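About Cungate

Home
What we test
Reports
About us
Contact

Cungate tests machines that are sold, or about to be sold, as help with ordinary chores. We look at wiping, sorting, folding, loading, fetching and putting away, in the home and on the shop floor. We write down what the machine did, what it needed from a person, and how long the job took. Then we publish it.

We started because we kept getting the same question from people who run laundries, small kitchens and packing rooms: can a robot do this yet? The videos they had seen said yes. The people they called for a quote said it depends. We thought somebody should take the machines and the chores, put them together, and report back in words a shift manager could use.

How we work

Our current chore list has 214 tasks on it. Each one is written as a short instruction, the kind you would give a new hire. "Put the cups on the shelf with the handles facing right." "Wipe the table and leave nothing on it." A machine gets five tries at each task. We do not coach it between tries, and we do not move things to make the job easier. If a person has to step in, the try is marked as assisted and we say what the person did.

We run the same tasks by hand as well, with a person who has not practiced. That gives us a time to compare against. A dishwasher who has worked a year would be faster, but most of our readers want to know about the person they would have on the job next week.

A good share of our tests are tabletop tests. It sounds like a small part of the work, but most chores come down to a flat surface and something on it that should be somewhere else. Wiping, sorting, folding and packing all start there.
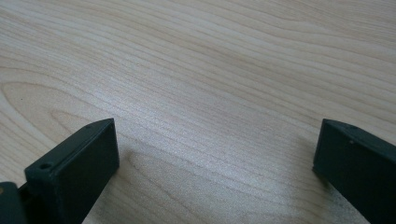
Flat, thin things are still the hardest. A coin, a plastic lid, a single sheet of paper or a damp cloth lying flat will stop a machine that can pick up boxes all day. People slide the thing to the edge or get a fingernail under it and never think about it. Shine is the other common problem. Glare off a tabletop or a clear cup can throw off a camera that did fine an hour earlier under different light, so we repeat some tests with the lights changed.

Where things stand

The short answer to "can it do chores yet" is some of them, slowly, in a place set up for it. Moving bins of the same size from one rack to another works. Sorting hard items into trays works most of the time. Folding towels works if you are not in a hurry. Making a bed, clearing a table after a family meal and emptying a mixed dishwasher do not work well enough for us to recommend paying for them. We expect to change that sentence one day, and when we do the reason will be in a report.

Our last full round, Wedix, was finished in April. The next one is called Drinuso and adds more kitchen work - mostly putting away groceries, which readers have asked for more than anything else.

Who we are

We are a small company with a main workshop and a second test room in Bragança, set up like an apartment. The staff come from repair shops, hotel housekeeping, warehouse work and engineering. Everyone takes a turn doing the chores by hand.

We do not sell robots and do not take a fee when a reader buys one. Our money comes from report subscriptions and from businesses that hire us to look at their own work and tell them which parts could be handed over. Sometimes the answer is none, and they still get the bill.

If you have a chore you would like added to the list, use the contact page. Tell us what the job is, how often it gets done and what usually goes wrong.

Page last updated 6/28/23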